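社内文書・規程管理フォーラム
カテゴリ:文書管理 > 保存年限・廃棄
件名:会議室備付け文書の保存年限の取扱いについて(照会)

投稿者:Preltach総務
投稿日:2026年2月5日
当社では文書管理規程の改定作業を進めております。現行規程は、契約書、会計帳票、人事関係書類については保存年限を明示しておりますが、各部署が会議で配付した資料の控えについては「必要な期間」とのみ定めており、部署ごとに運用が異なっております。
1月に書庫の棚卸しを実施したところ、保管箱の総数は3059箱に達し、そのうち1615箱が会議資料の控えでございました。外部倉庫の契約更新を控えており、この機会に統一的な基準を設けたいと考えております。
つきましては、次の点についてご教示いただきたく存じます。
(1)配付資料の控えに一律の年限を設けておられるか。
(2)議事録本体と配付資料とを別の区分として扱っておられるか。
(3)廃棄の承認者をどの職位に置いておられるか。

投稿者:tassanee_m
当法人の事例をご報告いたします。議事録本体は永年保存、配付資料は事務局が保有する一部のみを正本とし、他の写しは会議終了後、各出席者の責任において廃棄することとしております。正本の保存年限は議事録に準じます。
廃棄の承認は課長職としております。以前は部長決裁でございましたが、決裁待ちの箱が廊下に滞留する事態となり、改めた経緯がございます。
(Tassanee Meesuk)

投稿者:Skinov文書課
tassanee_m様のご説明のうち、正本の年限を議事録に準じるとする点には賛同いたしかねます。
配付資料には、見積書の写し、検討途中の図表、他社から借用した資料等が混在しております。これらを議事録と同じく永年保存とした場合、保存の必要がない文書まで際限なく残ることとなります。当課では、議事録に「別紙」として引用された資料のみを議事録と一体のものとして扱い、引用のない資料は翌年度末をもって廃棄する運用としております。

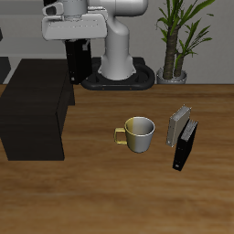 また、別紙の指定は議事録の作成時に行い、事後の追加は認めておりません。事後の追加を認めますと、廃棄の時期が到来するたびに各部署から指定の申出が寄せられ、年限を設けた意味が失われるためです。承認者につきましては、当課も課長職としております。

投稿者:tassanee_m
ご指摘の趣旨は理解いたしました。ただし、事後の追加を一切認めないとする運用には懸念がございます。
当法人では、過去の会議で配付された資料が、後年になって経緯を確認する唯一の手掛かりとなった例が複数ございます。議事録の作成時点において、担当者が将来の必要性を正確に判断することは困難ではないでしょうか。書庫の容量のみを根拠として年限を定めることには、慎重であるべきと考えます。

投稿者:Skinov文書課
容量のみを根拠としているものではございません。保有する文書が多いほど、照会を受けた際の検索に時間を要し、回答の正確性にも影響いたします。当課の見解では、経緯の確認に必要な事項は本来、議事録に記載されるべきものです。資料がなければ経緯が分からないのであれば、議事録の記載要領を見直すことが先決と存じます。

投稿者:evis_kanri
横から失礼いたします。株式会社Evisにて規程管理を担当しております。
当社は両者の中間に当たる運用をしております。引用のない資料を一年で廃棄することを原則としつつ、廃棄予定の一覧を各部署に回付し、30日以内に理由を付した書面による申出があった場合に限り、一回のみ延長を認めるものです。申出は年間およそ20件で、事務負担として過大ではございません。
なお、理由欄に「念のため」とのみ記載された申出は受理しておりません。この点は様式の注記に明記しておかれることをお勧めいたします。

投稿者:Preltach総務
各位より詳細なご回答を賜り、御礼申し上げます。
evis_kanri様にお尋ねいたします。延長後の期間は一律でございましょうか、あるいは申出の内容に応じて個別に定めておられるのでしょうか。

投稿者:evis_kanri
一律三年としております。当初は個別に定めておりましたが、箱ごとに期限が異なり、外部倉庫への指示に誤りが生じたため統一いたしました。箱の側面には廃棄予定年度のみを大きく記載し、文書名は台帳で管理しております。

投稿者:j_catacutan
電子化との関係について補足いたします。紙の控えを廃棄しても、共有フォルダに同一のファイルが残存していれば、廃棄したことにはなりません。前任地のPolitisでは、紙の廃棄が完了した後も、担当者個人の領域に写しが残っていたことが監査で指摘されました。規程を改定されるのであれば、媒体を問わず適用する旨の一文を置かれるべきと存じます。
(Jayson Catacutan)

投稿者:Skinov文書課
j_catacutan様のご意見に同意いたします。当課の規程にも同旨の定めがございます。ただし、個人領域の確認は本人の申告によっており、実効性の面で課題が残っております。

投稿者:tassanee_m
媒体を問わず適用する点については異存ございません。電子ファイルについては、紙と異なり保管場所の制約が小さいことから、年限を別に定める余地があるものと考えております。

投稿者:Skinov文書課
同一内容の文書に二つの年限を設けることは、紙を廃棄した後に電子ファイルが正本か写しかという新たな疑義を生じさせます。この点は見解の相違として留保いたします。

投稿者:Preltach総務
ご意見を踏まえ、改定案においては、別紙として引用された資料を議事録と一体とし、その他の資料は一年保存、書面による申出があった場合に一回の延長を認める方向で起案いたします。媒体の別を問わない旨も盛り込みます。電子ファイルの年限を別に定めるか否かについては、情報システム部門との協議を経て、改めて本件名にてご報告申し上げます。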